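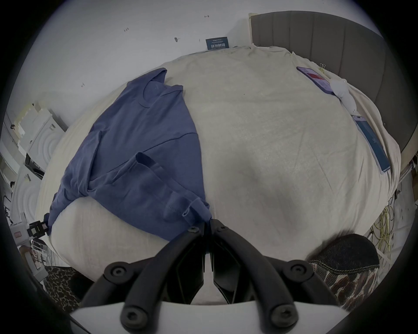 December, equipment notes, started 4:10 pm

Sat down with the quotes for next year while the laundry work was going on. Writing this up now so I don't have to rebuild it from email again.

What we want to settle is how many grippers to buy for the cloth folding tasks and whether the arms wait. Money for the bench is already spent. Whatever is left has to cover grippers, spare fingers, storage drives and the repair line, in that order unless someone talks me out of it.

Two quotes in. Travley wants 2,384 per pair for hand-held grippers, with fingers fitted and one spare set in the box. Kultenstead is cheaper per pair but sells the fingers separately, and their lead time is longer. I added up Kultenstead with the same number of finger sets as Travley and the gap mostly went away. Shipping is not on the Kultenstead quote at all. Asked for it, no answer yet.

Work on shirts needs both hands, so a single gripper is no use to us as a spare. Anything we order should be in pairs. If one unit goes back for repair the other one sits on the shelf, and we lost time that way in the fall. I would like 2 extra pairs: one to swap in and one to strip for parts when it comes to that.
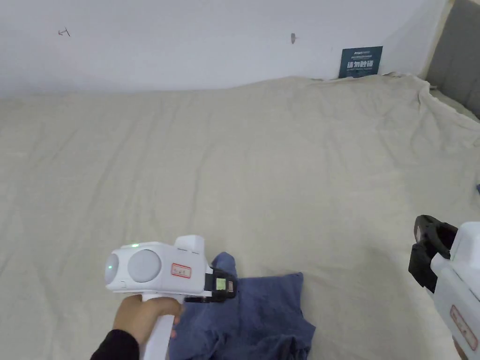
Shirt work on the bed, a gripper for each hand.

Wear. I went through the repair sheet for the year. 29 entries, and the larger share are fingers and finger screws. The bodies hold up fine. Cloth is easy on them, but people close the jaws on the mattress when they go for a hem and that puts a side load on the fingers. So the finger budget should go up and the body budget can stay where it is. Dilani thinks we could print our own. We tried that in the spring and they split along the layer lines, but she has a different material in mind and it would cost us very little to try again. Put down one spool for it.

Labels: every unit needs its own number that matches the repair sheet. Three of the entries just say "the left one", and I can't tell which unit that was.

Storage. We fill drives faster than I planned for. Each session with two grippers and a head camera makes three streams, and we keep all of them until they are checked. Options are more drives now or a stricter rule on how long unchecked sessions stay. I'd do the rule first. Wichai to say what he can live with.

Arms. The Guvotstead quote is good until the end of the month and I'm inclined to let it lapse. We don't have floor space for a pair of arms next to a full-size bed, and moving the bed out means losing the setup all the earlier sessions used. Could go on a rail above the headboard end, but then it's a ceiling job and the landlord comes into it.

Talked over the order with the others while they worked.
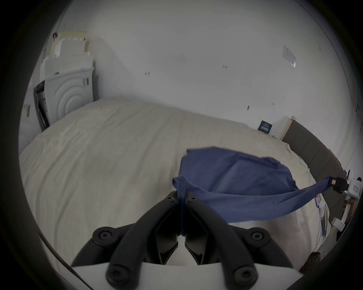
Funmilayo said she would hold off on the second extra pair and put that money into fingers and a proper case for each unit, because the units that came back from Okonkwo with dents got them in the car. She also wants the arms question kept open until spring, with a smaller bed priced as part of it.

Fair on the cases. I had nothing down for them. Revised list:

Travley, 1 extra pair now, second pair on hold
Finger sets, up to 100 screws and as many sets as the leftover allows
Hard cases, one per unit, price to find
Drives, none until Wichai answers
Guvotstead, let it lapse, ask for a new quote in spring

Still to do: chase Kultenstead on shipping, measure a unit with the fingers open for the case foam, send the list to Genji for sign-off.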